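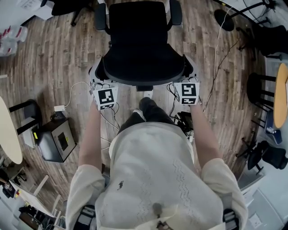

The first remote controls for home video recorders were sold with a wire attached. The recorder had a socket on the front or back, and a thin cable ran from it across the carpet to a small handset, often with only one switch on it. Anything held in the hand and wired to something else has the same weakness: the cable goes down to the floor, as the cables do from the two controllers in the photograph, and the floor is where people walk. Owners stepped on the wire, shut it in cabinet doors or wound it round the handset so tightly that the cores broke near the plug. Collectors today find plenty of recorders from this period and far fewer working handsets.

Unit 9: Wired handsets and the timer
Media Technology in the Home, Girkthorpe
Tutor: Fahad Mughal

1. What the handset did

On many early machines the handset worked the pause control and nothing else. Its main use was cutting out the adverts while recording. The viewer watched the programme as it went out, pressed pause when the break began and released it when the programme came back. This needed someone in the room for the whole recording.

Pause also had a time limit on most machines. With the tape held still, the heads went on passing over the same stretch of it, and the recorder would release the tape or stop after a few minutes to prevent wear – a long break could catch people out.
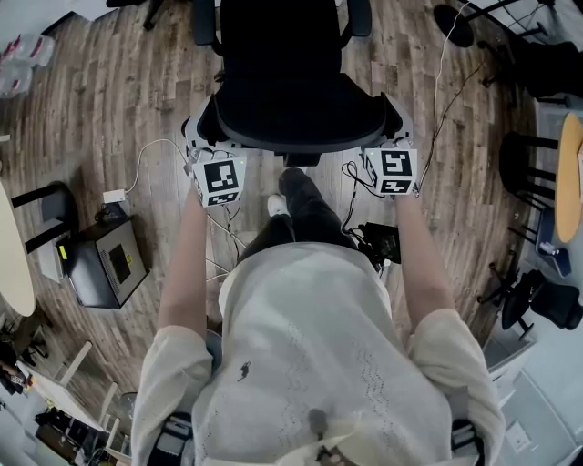 The service notes we use for this unit are for the Vomex recorder. Page 37 shows the handset circuit, a single switch across two contacts. Compare it with the later Olitent machine, where the handset has several buttons and still uses only two wires. Each button puts a different resistance across the pair, and the recorder works out which one has been pressed from the voltage it reads.

2. The change to infrared

Infrared handsets send a coded pulse train to a receiver behind a dark window on the front panel. They need batteries, which the simplest wired ones did not, and they need a clear path to the machine. Recorders kept under the television behind a glass door usually worked. Those behind a wooden door did not.

3. The timer

A timer recording needs a start time, a stop time, a channel and a day. Early clocks handled one event within 24 hours. Later ones took several events over a week or more, and the buttons were on the machine itself, so setting them meant kneeling in front of it. Moving these settings to a handset with its own display made the job easier, but the settings then had to be sent across, and a recording could be lost if this last step was forgotten.

Reading

Chuensuk, chapter 2, on pause and tape wear.
Tiburcio Manríquez, "The Handset and the Household", shelved at 448 in the side room. Short loan only.

For the seminar

Bring notes on one handset you have used, wired or infrared, and a sketch of the button layout. Written work for this unit is due on January 25, 2019.

Courses > Media Technology in the Home > Handouts > Unit 9
Previous unit | Next unit | Reading list | Contact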